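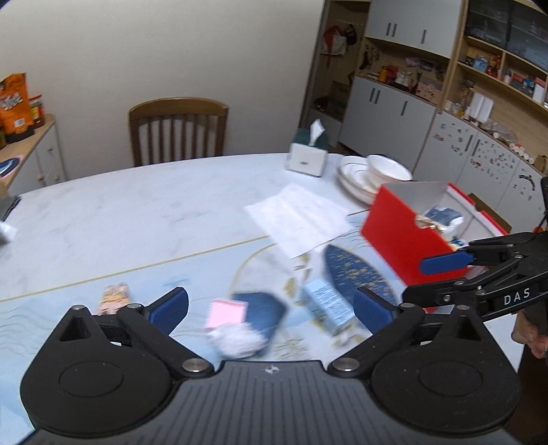
Ticket: two grippers, one table, right of way
Status: solved
Opened in November by the Dreltora bench team

We love two-gripper work, but 7 of our last 90 runs ended in bumped finger pads. What's the house rule?

Reply from Venitz support:
Great question, and an easy fix! One gripper goes in, the other holds still with its pads open until the first backs out. Call "in" and "clear" out loud. We tried it for 19 runs and got no bumps at all!

Update: added to our checklist, thanks!!

Filed under: Good Practice, Handheld Grippers
2 comments | 7 shares
Contact Venitz | © Venitz | Back to top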